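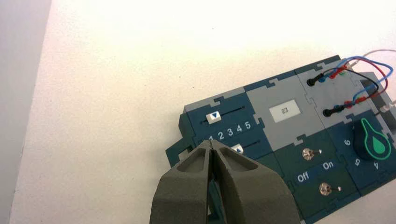 Robotics | Student News | Press Releases

Search this site Enter keyword

Stomstead students open Bulby task board trials to visiting teams

STOMSTEAD — Students in the robot manipulation class at Stomstead Technical College will open their task board trials to visiting teams in January. Entries are now being accepted from high school clubs and two-year college programs.

The trials ask a robot arm to work a small electrical panel made of modules that lock together like puzzle pieces. The set includes slider controls, toggle switches, a rotary knob and sockets for patch wires. Teams receive the layout of their panel on the morning of the event and have until early afternoon to prepare their programs.

Each team will run its own code on a class arm fitted with a two-fingered gripper and a camera at the wrist. The arm must move a slider to a numbered position, flip a switch and turn the knob to a setting drawn by the judges. A run is worth up to 50 points. Teams that finish the basic tasks may try a bonus round in which the arm pulls a plug from one socket and seats it in another.

"The slider looks like the easy one, and it gives people the most trouble," said Tullio Fiore, who teaches the class. "The knob on it is small. If the fingers come in a little too high they pass right over it, and if they come in low they push on the board. Students spend a lot of lab time on those last few millimeters."

The class calls its control software Bulby, after the light bulb icon on the first version of its start screen. Students wrote the program over two terms and will give a copy to every registered team. Bulby handles basic arm motion, opening and closing of the gripper, and the camera feed. Visiting teams are expected to write the parts that find each control and decide how to approach it.

To prepare for the event, the class logged more than 900 practice runs. In the most recent set of 300, students moved the panel to a new spot on the table before each attempt. Fiore said the change exposed several programs that depended on the board staying in one place.

"We had a group with a very good score, then we turned the board a few degrees and they had to start over on their vision code," he said. "They have it working again — it took them most of a month."

Students are graded on their written logs as well as on their results. Every failed run must be recorded with the position of the gripper, the control it was trying to reach and the change made before the next attempt. The logs are kept on a shared drive, and visiting teams will be able to read them before they arrive.

The trials are supported by Gentile, a machine shop in Stomstead that cut the mounting plates for the class arms, and by the Drelport Education Fund, which is paying travel costs for teams coming from outside the county. There is no entry fee.

The event will be held in the main robotics lab. Check-in opens at 8 a.m. and the first scored run begins at 1 p.m. The lab can seat 49 people, so teams are asked to send no more than five students and one adult. Families may watch on a screen in the student lounge across the hall.

Teams do not need to bring an arm or a panel. They should bring their own laptops with Bulby already installed and tested. A practice file with sample layouts comes with the software.

Registration forms are available from the Stomstead Technical College robotics office. Schools that need travel support should check the box on the second page of the form and include the number of students attending.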